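Shop > Winter sports > Cross-country > Roller skis > Fitzsimmons Dratano Classic

Fitzsimmons Dratano Classic Roller Skis (pair)
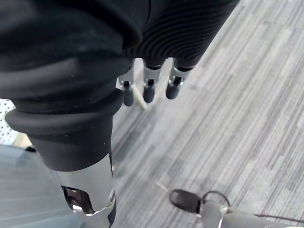 The Dratano Classic is a dry-land training ski for cross-country skiers who want to keep their diagonal stride going once the snow has gone. It suits club skiers and juniors moving up to full-length skis, and it rolls at a medium speed on ordinary tarmac. If you mostly skate, look at the Dratano Skate instead, which has a shorter frame and narrower wheels.

We use cookies to remember your basket and to see which pages are visited. By carrying on you accept this. Change settings

The frame is aluminium with a slight flex under the foot. It takes out the buzz you get from coarse chippings, though it won't make a badly broken road pleasant. Each ski has one wheel at the front and one at the back. The rear wheel has a ratchet bearing, so it locks when you kick and runs freely when you glide. Both wheels on each ski are rubber and can be changed with a 5 mm hex key (supplied).

Specification

Style: classic
Wheelbase: 700 mm
Wheel width: 53 mm
Maximum user weight: 100 kg
Wheel speed: medium
Mudguards: front and rear, fitted
Bindings: not included
Stock code: 3682

Bindings

The skis come undrilled. You can fit any current classic binding, and if you buy a pair from us at the same time we will mount them free of charge. Tell us your boot size and make in the order notes. We set the balance point slightly forward so that the tip doesn't drop when you lift the ski - if you would like it somewhere else, say so in the notes as well. Drilled skis can't be returned unless there is a fault.

Wheels and wear

The ratchet wheel wears faster than the free one. Swap the left and right skis every few outings to even out the wear across the tread, and replace a wheel once the tread has gone flat at one side. Spare wheels are sold singly. Don't fit a ratchet wheel the wrong way round: the arrow on the hub should point in the direction of travel.

Wipe the frame down after riding in the rain. Don't point a hose or pressure washer at the bearings. They are sealed, but water will get past the seals sooner or later and the wheel will start to drag.

Using them

There are no brakes. Choose a quiet, fairly flat route with a long run-out, wear a helmet and gloves, and change your pole baskets for roller ski ferrules before you set off. Ordinary snow tips go blunt on tarmac very quickly. Beginners should start on a closed circuit such as the one at Tosdale, where the Trelledetti club runs sessions from spring until November.

Delivery and returns

Skis in stock leave us within two working days, or four if we are mounting bindings. They are sent in a long carton and need a signature. Undrilled, unused skis can be sent back within 30 days in the original packing. The frame is guaranteed for two years against bending or cracking in normal use. Wheels and bearings are treated as wearing parts and are covered for faults in manufacture only.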